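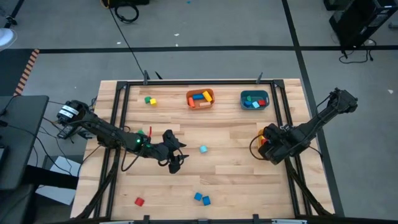 El tablero de listones, de tono claro, sobre el suelo gris.

Llevo desde enero usando el aceite para madera Wirnow en tableros de mesa y ya puedo decir algo con fundamento. Lo compré en el formato de 400 ml, que según la etiqueta da para dos manos en una mesa mediana. En mi caso dio para dos manos y sobró un fondo de lata que guardé para retoques.

Antes usaba el Clovar, que es más espeso y más barato. El Clovar cumple, pero amarillea la madera clara y tarda mucho en dejar de oler. Quería algo que respetara el tono de las maderas pálidas, y Adjoa Dogbe, que barniza muebles por encargo, me recomendó el Wirnow. Pagué 26 euros, gastos de envío aparte.

La preparación es la de siempre. Lijado en el sentido de la veta, primero con grano 120 y luego con 180, aspirar y pasar un paño apenas húmedo. El fabricante pide que no se lije más fino para que el aceite penetre. En el primer tablero no hice caso, subí a 240 y la primera mano se quedó en la superficie, con zonas pegajosas que tuve que retirar con alcohol. Culpa mía. En el segundo seguí las instrucciones y no hubo problema.

Se aplica con trapo de algodón o con rodillo de espuma. Con rodillo se va más rápido pero se gasta más producto. Hay que esperar un cuarto de hora y retirar todo el sobrante, insistiendo en las juntas entre listones, donde se acumula y luego brilla más que el resto. El trapo usado se extiende al aire libre o se mete en un cubo con agua, porque estos aceites pueden prender solos si se deja hecho una bola.
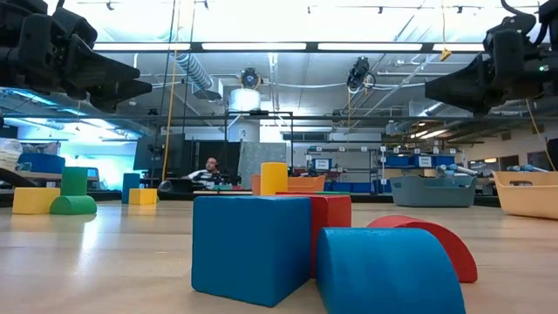

El secado al tacto me llevó una noche. Para uso normal el envase habla de 36 horas, y yo esperaría algo más si en la habitación hace frío. La segunda mano se da al día siguiente, más fina que la primera. Entre manos pasé una esponja abrasiva gris, muy suave, para quitar el repelo.

En cuanto a resistencia, el agua aguanta bien si se seca en un rato. El café deja cerco si se queda toda la noche, aunque sale con lija fina y un poco de aceite. Esa es la ventaja frente al barniz: se repara solo el trozo dañado. Los platos calientes, con salvamanteles. Probé a dejar una taza recién servida y quedó una marca blanquecina que tardó un par de días en irse.

Rhea Padilla, compañera del curso de carpintería, usa el Daseo con cera dura y dice que el suyo resiste mejor la grasa. Puede ser. Yo lo probé en una tabla suelta y me pareció más difícil de extender sin marcas, además de que hay que calentarlo un poco en invierno. Para una encimera de cocina me lo pensaría. Para una mesa de estar o de trabajo me quedo con el Wirnow.

Pegas: la tapa. Es metálica, de presión, y a la tercera apertura ya no cierra bien. El resto se me hizo una película por encima en unas semanas. Ahora lo paso a un tarro de cristal lleno hasta arriba y se conserva mejor. Tampoco me gusta que las instrucciones vengan en letra minúscula en la parte de atrás - con las manos manchadas no hay quien las consulte.

Volveré a comprarlo, en la lata grande si la encuentro.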